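Right, as promised, a thread on what I've been doing all summer instead of answering messages. Short version: teaching a robot arm to pick things out of a bin, by hand and by remote. Long version follows, get a brew.

For anyone new here, I used to run the packing bench at Skoltwood and I got moved sideways onto the robot side in the spring. I can't code. My job is to show the arm what a person would do, over and over, until there's enough of it for the clever lot upstairs to train on. They call it demonstration. My mum calls it playing the grabber machine at the seaside.

There are two ways of doing it and I have strong feelings about both.

First way is by hand. You put the arm in a mode where it goes sort of weightless, take hold of it near the wrist and walk it through the move yourself. Down, over, close, up, across, let go. It records all of it. Lovely way to learn what the arm can and can't reach, because you feel the joints getting awkward before anything complains.

The trouble with by hand is that you're in the way! Your own arms are all over the camera view, so the recording has a big human in it that won't be there later. We still use it for teaching the approach, and for new starters, but hardly ever for the full pick now.

Second way is remote. You sit a few feet off with a controller, you move your hand and the arm moves with you, and a trigger works the gripper. The first time I did it I laughed out loud. The second time I drove the fingertips straight into the floor of the bin and stopped laughing.

You get no feeling back through our controller, by the way. None. You're going entirely by eye. After years of picking things up without a thought I had to learn what "touching" looks like, which for me is a tiny change in how the fingertip sits. Marion Buchanan, who trained me, watches the shadows instead. I can't do it her way and she can't do it mine.

OK so, what goes in the bin. People always imagine neat cubes. Cubes are for the first week. After that you want awkward stuff, all different shapes, and you want it lying however it lands.

Bottles on their side are my favourite. You come down square across the body, and if you're a bit off, the thing rolls into the jaws for you. Or it rolls away up to the wall, and then you've got to get a finger down between bottle and wall, and that's a good ten seconds of holding your breath.

Gloves, though. GLOVES. A glove has no shape of its own, so there's no right place to grab it. Pinch the cuff and it dangles. Pinch a finger and it dangles worse. I go for the thick part of the palm and lift slowly, and if it's folded over something small I count on finding out what that something is when I get there. 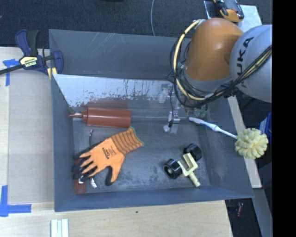 The rule we work to is one item per run. Start from the home position, pick one thing, carry it out, release, go home. If you fluff the grasp you're allowed to have another go in the same run, and the training people like those, so the arm sees what recovering looks like. What they don't like is dithering. If I hover over a thing for ages making my mind up, the arm learns to hover too.

I didn't believe that until I saw it. Back in August they ran a version trained mostly on my stuff, and it came down over the bin, stopped, did a small wiggle to the left and then went in. That's MY wiggle. I do it to check my depth. I had no idea I did it. Everyone in the room knew straight away whose runs it had been fed.

So now I plan the grasp before I press record. Look at the bin, choose the item, choose the angle, say it out loud if the room's empty. Then go, one smooth movement, no fiddling on the way down. My runs got shorter and, according to the people who measure it, a lot more useful.

Somebody asked last time how many of these you need. I'm on 2,709 logged picks as of this morning. Mine alone, and I'm slower than Marion. A decent session is around 200 before my shoulder starts grumbling, and after that I'm just recording bad habits.

Things I'd tell anyone starting out on remote:

Sit so you're facing the same way as the arm. I spent my first days side-on and had to turn left and right round in my head every single time. Move the chair! It's a chair!

Slow down for the last couple of inches and not before. Beginners creep the entire way down and then snap the gripper shut in a panic at the bottom. You want the opposite.

Thin flat things are the worst of the lot. You can't get under them, and pressing harder only pushes your fingertips out of line. I slide them to a wall and tip them up against it. MacLeish reckons that's cheating. MacLeish has never cleared a bin without leaving the flat one till last, so.

Anything with wheels, go for the stiff part between them. Grab by the wheel and it turns in your grip and the whole thing swings round like a drunk uncle.

Long things with a heavy end: don't grab the middle of the handle, grab towards the weight. And if it's hanging over the side of the bin, check what the other end is going to do when you lift. I've swept a whole bin into a corner that way.

Mark where your bin goes. Doesn't matter what with. If it creeps along the table over a morning, your early runs and your late runs are from two different setups, and you'll get asked about it. Ask me how I know. (I lost a full afternoon's worth. I was not gracious.)

Watch your cables as well. The arm carries its own hoses and wires about with it, and if you twist the wrist the same way pick after pick, they wind up. I unwind at every break now, whether it looks like it needs it or not.

Couple of replies to things people have asked.

"Can't it just learn by itself?" A bit, yes, and there's a team at our Clerdale site trying exactly that, letting it have thousands of goes and scoring each one. Their arm comes up with some properly odd grasps. But it's a slow old business and it starts from knowing nothing. Give it a pile of human runs first and it's in the right area from day one.

"Aren't you training your replacement?" I get this one from family mostly. I did the packing bench for years and I've got the wrists to prove it. The item I'm showing it how to lift is item four thousand of somebody's shift. I go back and forth on it, I do. Some days I think good riddance to that job and some days I think about the people still on it. I haven't got a tidy answer and I'm suspicious of anyone who has.

"What's the hardest bit?" Boredom! It's repetitive work, showing a machine how to do repetitive work. I put the radio on. I'm not allowed to sing because apparently I speed up in the choruses and you can see it in the logs.

"Do you ever just reach in and do it yourself?" Not while it's live, never, and please don't either. Stop it properly, then reshuffle the bin. We reshuffle after every 7 picks at the moment, it used to be after each one, and there's an ongoing argument over which is better. Marion says more often. I say my knees are involved in this decision.

Last bit, the good news. We did a run of it going on its own on 12th September, on a bin it hadn't been shown, with me sat on my hands. It took the bottle first, straight across the body, just like I do. Then it had a go at the glove, missed, went back up a touch, shifted over and got it by the palm.

I may have shouted. It then spent ages failing to get a flat thing off the floor and we had to call it, so let's not get carried away. But it tried sliding it to the wall, which is my trick, and I have told MacLeish several times.

Next up is two arms. One to hold the bin contents back and one to pick, and a controller in each hand for me. I had a quick try with the Lukadley rig on Thursday and drove the left one when I meant the right one for twenty solid minutes. Will report back when I've got it to do something other than clap.

Questions welcome, I'll get to them after tea. And yes Dad, I'm wearing the proper shoes.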